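Evamik Locks & Keys
@evamiklocks
Sunday, May 26, 2024

Spent the long weekend sorting out every padlock I own. Thread, mostly so I have it written down for next year.

The starting point was a coffee can of keys and a shelf of locks, with almost nothing matched to anything. There were 13 padlocks. The can had far more keys than that in it.

First job was trying keys. I do it one lock at a time and go through the whole can before moving on. It's slow. The other way, one key against all the locks, was worse when I tried it in February and I ended up testing the same keys twice.

A key that goes in and doesn't turn is not a match. Don't force it. I bent one that way and then had to buy a replacement for a lock that cost less than the key.

Once a lock has its key, the key goes on a split ring and stays with the lock until it gets a label. If you have thick fingers, use a thumbtack or a staple remover to open the ring.

Brass ones first, then the red ones, then the cable kind. 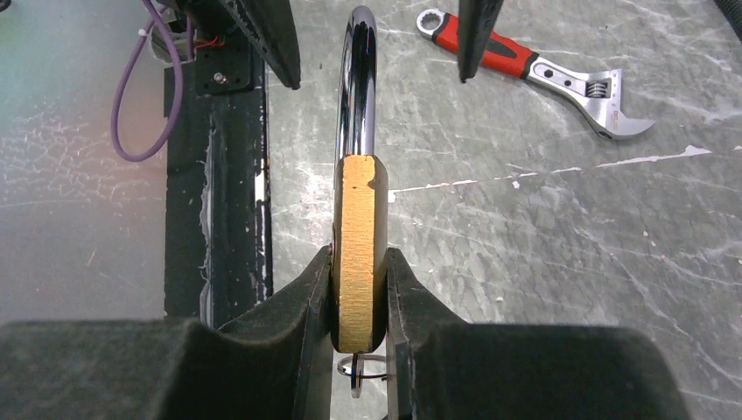 Brass body, shiny shackle, split ring on it.

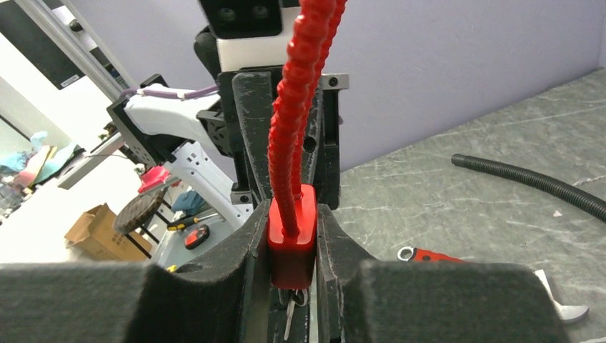
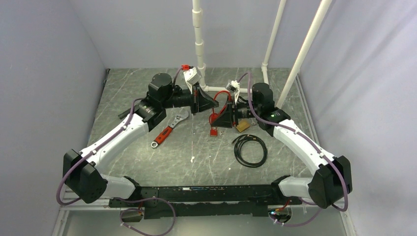
Labels next. I used the round paper tags with the metal rim. Pencil, not marker. The marker bled through on the first few and I had to redo them.

What goes on the tag: where the lock is used, and a letter for who has the spare. I leave the address off. If a key gets dropped in a parking lot I don't want it telling anyone where to go.

My storage unit at Boltcombe is number 146, and for two years the key was labeled "146" and nothing else. I had no memory of what that meant when I found it in the can. The tag now says "storage, winter stuff."

Cleaning. Wipe the body down with a dry cloth, blow out the keyway, then a puff of dry graphite. Put the key in and out a few times and wipe it off each time. The cloth gets filthy so use an old one.

I used to spray everything with household oil. It works great for a month. Then it picks up dust and you get gray paste inside the lock. I had two like that and they needed a rinse with solvent and a night on a paper towel before I could use them again.

For a shackle that sticks, a drop of light oil where it enters the body, open and close it, wipe off the extra. That part doesn't go near the keyway.

Someone asked last time whether a brass lock is better than a laminated one. For outdoors I like brass. It gets ugly but it keeps turning. The steel ones I've left on the side gate have all rusted.

For the bikes I use a cable. A cable is fine for a stop outside the bakery. Overnight it goes inside, cable or no cable.

Spares. Each lock gets one key on the working ring and one in the spares box. Some of mine only had a single key, so I took those to Nusell Hardware on Saturday and had copies cut. Check the copy in the lock before you put it away. One of mine was off and they recut it for free.

The spares box is a tackle box from a yard sale. Small compartments, one tag per compartment. It lives in the hall closet, which is not locked.

Combination locks are their own problem. I had one from a gym I quit. I know people say you can work the combination out with patience. I gave it an evening and then gave up.

Leftover keys: anything that matched nothing went into a jar. I'm keeping the jar for 100 days. If I haven't needed one by then they go in the scrap metal bin at the transfer station.

Exceptions are the little flat suitcase keys. They're tiny and half of them are the same key anyway, so they stay in the luggage.

Total cost was graphite, tags and the copies. I didn't buy a single new lock, and I had been about to order a set of keyed-alike ones from Pongsiri.

Keyed-alike is still a good idea for sheds and gates if you're starting from nothing. One key for all of them. Just don't put the bike on the same key.

Tags come in a box of 200, so I have plenty left. The water shutoff and the meter box are next, and the mailbox key still needs a copy.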